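Trurnurby Regional Care > Staff Bulletin > Opinion

Budget for the hands before the machine

By Séverine Marty

The Desance board will soon be asked to approve the purchase of a service robot for our residences. I support the purchase. I do not support the budget as drafted, which puts nearly all the money into the unit and very little into learning what the work involves.
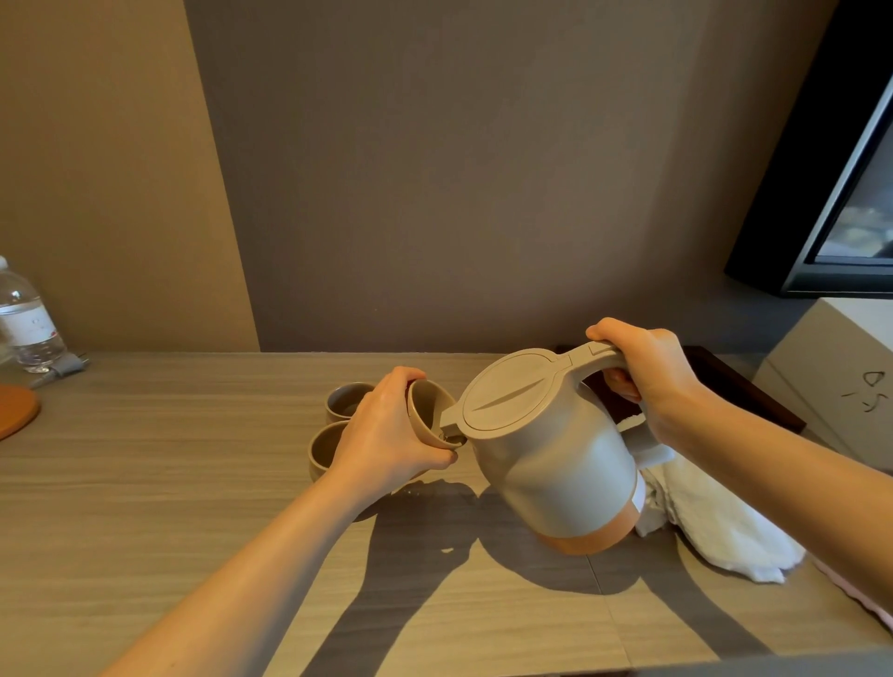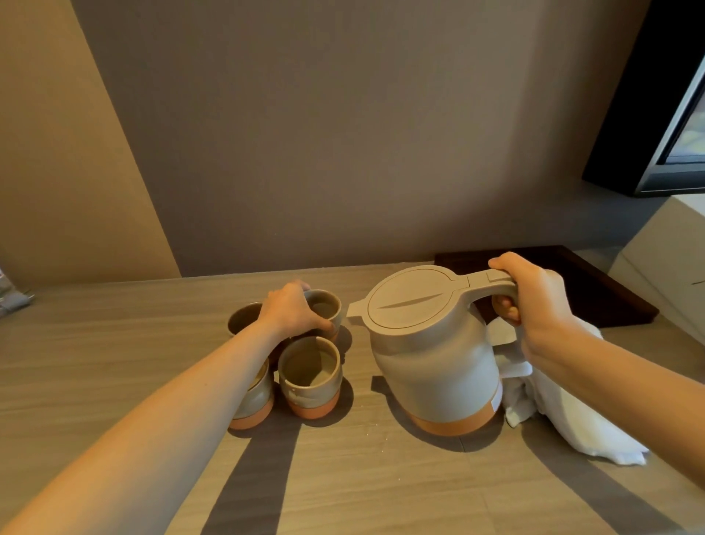 Kettle and cups: tabletop work for two hands.

Pouring a drink is listed in the Takberg quotation as a single task. It should be priced as several. One hand controls the kettle while the other manages a cup, and the cups may stand close together. A plan that allows eight hours of set-up for this has not been written by anyone who serves tea.

The draft sets aside 63 thousand dollars for equipment and eight thousand for everything else, including training, spare parts and repairs. Rolland, the other bidder, quoted a lower price but left out servicing after the first year. Neither figure tells the board what the robot will cost to own.

I would ask for two changes before March. First, hold back 20 per cent of the equipment line until the unit has completed an agreed list of tasks in one of our own kitchens. Second, pay staff for the time they spend helping to write that list. Their labour is a cost of the project and should appear in it.

Last updated: August 21, 2026

Comments

Peiyu Song: I agree on the holdback. Would it apply to a lease as well?

nightshift_281: Please include cleaning up spills on the list.

R.: Servicing was left out of the dishwasher contract too.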